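The year I stopped making the bed

By Melina Papadakis

My grandmother could bounce a coin off her bed. She never did, as far as I know, but she told us she could, and when you were seven and standing in her doorway in your socks you believed it. The sheet was pulled so tight you had to post yourself in at night like a letter.

I kept it up for years. Hospital corners, pillows plumped, the lot. Then in July I moved into a flat on the top floor in Nostovis, where it is hot enough at six in the morning to fry your own ankles, and one day I simply got up and walked off to put the coffee on. I didn't go back. It felt wonderful! It felt like bunking off school.

I confessed to my friend Danai, expecting a telling-off (she irons tea towels). She went a bit quiet and then said she hadn't made hers since her son was born, and he's at university now. So I started asking other people, and my goodness, don't ask unless you have the afternoon free. People who will happily tell you what they earn go pink when you bring up their duvet.

Shakuntala Chauhan, who ran the guest house in Widura where I spent most of my thirties' holidays, used to make 177 beds in a good month and couldn't face her own. "I shut the door on it," she told me. Her husband makes it on Sundays, badly, and she has learnt to say thank you.

My aunt Areti is on the other side. She has a mahogany bed that came down through the family, with 1789 carved on the back of the headboard, and she says you can't leave a thing like that looking as though someone fell out of it. She has a point. I've slept in it twice and both times I lay with my arms by my sides like a knight on a tomb.
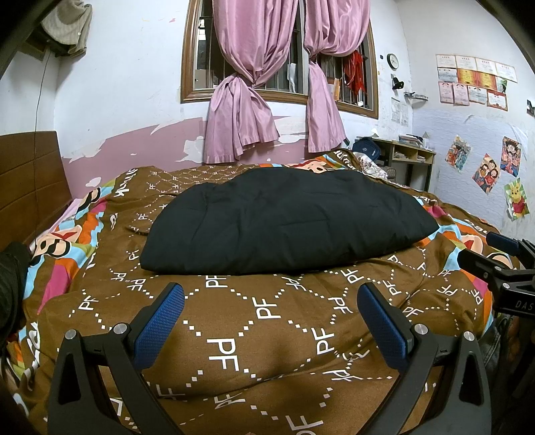 Brown, cartoon-bordered and thoroughly rumpled: a bedspread at ease.

The bedspread question is a whole other argument. I grew up thinking of them as something for guests, folded at the foot and never sat on. Marina Sarantis, who has sold bed linen from the same shop in Jisia since 2000, says people still come in asking for plain white, stroke it for a bit, and leave with something loud. She puts it down to tiredness. White shows every crease and every biscuit, and a busy pattern lets you get on with your life.

I took her advice and bought a green one with lemons on it. It cost more than I'd meant to spend and it slides off in the night — I wake up with 2 corners on me and the rest on the rug — but I'm very fond of it. Some mornings I even give it a tug in the direction of straight.

My grandmother would have had it off and started again from the mattress up. I do still think of her when I pass the door. Then I pull it to and go and see about the coffee.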